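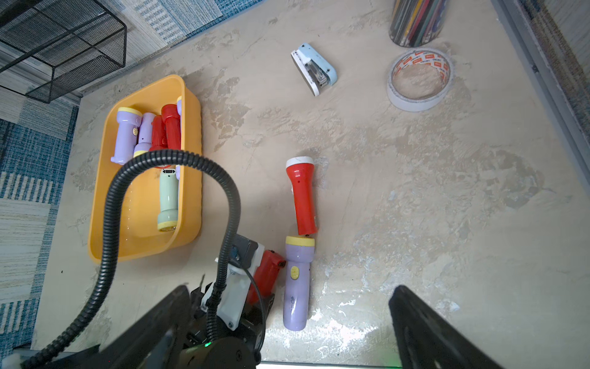
About Starnum

Starnum is a small sorting and packing workshop. We take in mixed lots of small household and school supplies, sort them, check them, and pack them into kits. The kits go to classrooms, after-school programs, day camps and a few offices that like to keep a stocked supply closet. Most of what passes through our hands is ordinary: flashlights, staplers, tape, pens, colored pencils, scissors, rulers, clips.

How we started

Finlay Ritchie and Kevin Moynihan worked together in the stockroom of an office supply store. When the store cut back on space, there were shelves of good items with torn packaging or missing partners, and no easy way to sell them. Finlay asked if he could buy the lot. He and Kevin spent the better part of a summer sorting it in Finlay's garage and sold the first kits in September to a teacher who lived on the same street. She wanted pencils, tape and a stapler for each table in her room, all in one container, with nothing she would have to give back or throw out.

That first order was 5 kits. The next one came from another teacher at the same school. We moved out of the garage the following year and into the ground floor unit where we are now, which has a loading door, good light on the north side and enough room for people to spread out.

What we do

Stock arrives in cartons. Some of it is overstock, some is returned goods, and some comes from offices that are closing or moving. It is usually mixed together. Sorting comes first, and it is done by hand.

Each type of item gets its own bin. Flashlights go with flashlights, whatever the color. Staplers are kept together, and so are rolls of tape. Pens and colored pencils are stood upright in clear holders so that we can see which colors we are short of without tipping everything out. Wire baskets are used for things that still need to be looked at.

After sorting, every item is checked. A flashlight is switched on and off several times and the lens is wiped. A stapler is opened, cleared and loaded, and has to put a staple through ten sheets. Tape is checked for a clean edge, and we throw out rolls that have dried or picked up grit. Pencils are sharpened if they need it. Pens are tried on scrap paper. Anything that fails goes into parts or recycling.

The last step is packing. Kits are packed to a printed list, and a second person goes over the list before the lid goes on.

Our kits

The Klinhom kit is for home use. It has a flashlight, tape, a stapler with a box of staples, and a set of pens. People keep it in a kitchen drawer or a hall closet.

The Altura kit is for camps and outdoor programs. It is mostly flashlights, with spare batteries packed separately. We pack it by group size, and a camp can ask for one color per cabin or a mix. Small flashlights with a simple switch or button are the ones camps ask for most, and younger children do well with them.

The Trirkel kit is for classrooms. It holds colored pencils, pens, a stapler, and both single-sided and double-sided tape. Double-sided tape was added after several teachers told us they were buying it themselves for bulletin boards and paper projects.

We also put together kits to a customer's own list. The minimum for these is 2 kits. If we do not have an item in stock we will say so and give a date when we expect it, or leave it out and take it off the price.

Our largest regular order is 200 kits, which go out at the end of each summer to a group of after-school programs. We take on extra help for that one.

How we work

We are a small crew and most of us do more than one job. Finlay handles buying and deliveries. Kevin runs the floor and trains new people. Training starts with sorting, on a small mixed batch, and a new person stays on sorting until they can do it without stopping to ask where things go. Checking comes after that.

Bins are emptied fully before they are refilled. We found that when new stock was put on top of old, the items at the bottom stayed there for months, and batteries suffered for it. Bins are labeled on the short side because that is the side that faces out on the shelf.

Work starts at 8 in the morning. Orders received before noon are normally packed the next working day, except in late summer, when it can take longer.

Buying from us and selling to us

Schools can order by purchase order. Individual customers can order by phone or at the front counter, where we keep a shelf of odd items that did not fit into a kit. Prices on that shelf are marked on the bin.

If you have stock to clear, we are interested in small supplies in working condition, mixed or sorted. We do not take paper, furniture, ink cartridges or anything with a power cord. Please call before you bring it in, so there is someone free to go through it with you. For bigger lots, Finlay will come out and look.

Returns

If something in a kit does not work, tell us which item and which kit it came from. We will replace the item and pay the postage. There is no need to send the rest of the kit back. The packing slip has the initials of the people who packed and checked it, and keeping the slip helps us trace the problem.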